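Kovberg Modular Dish Rack, Black

Item 198-26
In stock, ships in 2 business days

Overview | Specs | Care | Reviews (155)

If you own a dishwasher and it works, you may close this page with our blessing. The Kovberg is for everyone else: renters, people with the good knives, people whose dishwasher has been "making a noise" since April and is now where the baking sheets live.

It is a low black plastic rack for drying dishes. Plates go in it on edge. Air goes past the plates. We have read the marketing copy for other dish racks, and several of them promise to change your mornings. The Kovberg promises to hold a salad plate while you look for your keys.

Why modular

Most racks come in one size, and that size is slightly wider than your counter. The Kovberg comes as a base with loop dividers that lift out. Pull one when you need room for a mixing bowl, put it back when the bowl has gone home. Dividers press in by hand. If you are reaching for a hammer, the divider is backward.

The end plate is taller than the dividers and gives the last dish something to lean on. It goes at whichever end is closer to the sink in most kitchens, but we have seen it done the other way and the house was still standing.

What's in the box

Base
Loop dividers
End plate
Instruction sheet, mostly drawings

Not included: drip mat, cutlery cup, anyone to put the dishes away.

Good to know

The Kovberg has no drain spout. Set it on a mat or beside the sink on a counter that slopes the right way, if yours was installed by somebody who cared. The Rutier drip mat fits under it with a little to spare on each side. The Shboul mat also fits, and is softer, and takes longer to dry out. We sell both and have stopped arguing about it.

Wine glasses will stand in it. We would not leave the room.

Cast iron should not go in any dish rack. You knew that.

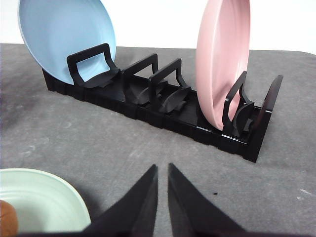 Care

Wash the base in warm water with dish soap. Every couple of weeks is plenty, though if your water is hard you will get a chalky line along the grooves, and on black it shows. White vinegar and an old toothbrush take it off. Skip scouring pads, which dull the finish in patches. Yes, the rack can go in a dishwasher, top shelf, for those of you who ignored our first paragraph.

Spare parts

Dividers are sold singly and in pairs. The end plate is sold on its own. Parts from the older Kovberg rack, the one with the wire feet, do not fit this one, and we get that email a lot.

Returns

Send it back within 26 days, clean and reasonably dry. Zudis covers return shipping on the first exchange. After the second we may gently suggest a towel.

Also viewed

Rutier drip mat, gray
Shboul drip mat, oatmeal
Kovberg cutlery cup, black
Zudis bottle brush, set of 2

Page last updated Tuesday, September 26, 2023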